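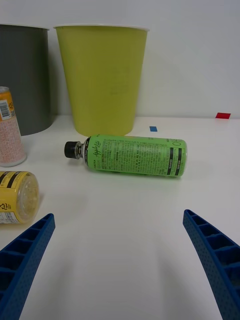

Wrist view, bottle on its side, cap to the left. Fingers open.

Home / Notebook / Grasping / Tooling / Archive
May. Bench notes, perception and planning
4 min read

Started at 9:40 with the new Takance release, the one that is supposed to fix lying bottles. I'll believe it when the log says so. The release note claims "robust pose for elongated objects", and I have read that sentence in one form or another with every version we've installed.

Set-up as before: wrist camera only, overhead switched off in the config, Punero doing the planning, Gallardo running the low-level loop. Target class is bottle, green. The yellow one at the left edge is a distractor and so is the can with the dotted label. I left the two bins standing at the back because the old version liked to merge the green bottle with the yellow-green one, and I want to know if that has gone away or just moved.

Ran 40 attempts. Punero reports 37 successes and 3 failures. Before anyone copies that into the slides, look at how it decides. Success means the fingers stopped short of fully closed and stayed there through the lift. A finger snagged on something would pass. So would holding the bottle by the cap with the rest swinging about, and I watched it do that more than once. I've marked those in the log as "held, badly". They count as successes in the tool and I don't think they should.

The failures, from the log:

Attempt 11: mask included a strip of the bin behind. Long axis came out tilted, wrist rotated to match, one finger landed on top of the label. Gallardo tripped on force and backed off, as it should.

Attempt 12: same again. I hadn't touched anything except to put the bottle back.

Attempt 29: planner timed out. No grasp proposed at all, though the mask looked clean to me. Frame 753 in the recording if someone wants to step through it.

So the merging is still there. Green on yellow-green with the bottle close up against the base of the bin is a fair test, and the segmentation gets away with it most of the time because the label is busy and the bin is plain. I'd bet a plain bottle would do a lot worse. Not tested.

Confidence scores are no help. Attempts 11 and 12 were both scored higher than most of the good ones. Whatever that number measures, it isn't whether the pose is right. I'd take it off the operator screen altogether, or at least stop colouring it green.

Cap end versus base end: the new version does give a direction now, and it does seem to use the black cap. I turned the bottle round for the last part of the run and the arrow in the viewer followed. Fine, that's new and I'll give them that. But Punero throws the direction away before it plans. The grasp frame is symmetric, so it picks whichever wrist angle is nearer. We are paying for a slower network to get a value that goes in the bin. See planner config, line 339, symmetric_grasp: true. Changed it to false on my branch and the planner refused to start. Ticket opened.

Timing: the perception step feels slower than the old one. I don't have a proper number because the two versions stamp at different points in the pipeline and you can't subtract one from the other. Please nobody quote the figure in the viewer, it leaves out image transfer.

Blue and red markers left where they are on the table. Zunell's calibration check wants them in view and complains if it can't find both. It passed this morning. It also passed last week with the hand-eye transform loaded from the wrong file, so I've written down that it passed and will leave it at that. Somebody should make that check fail on purpose and see what it takes.

To do:
- score lifts on where the fingers hold the bottle as well as finger gap
- same run with the bottle pulled well forward of the bin, nothing else changed
- same run on the old release, same day, same light. Without this the 37 means nothing
- get both versions stamping time at image capture
- find out what symmetric_grasp breaks

Not merging to main yet. The old version stays as default on the bench machine. If you need the new one for the direction output, load it by hand and put it back afterwards.

16:15. Reran attempt 11 offline from the saved images. Got a correct pose this time, same input, same weights. Seed isn't fixed anywhere I can find. Adding that to the ticket.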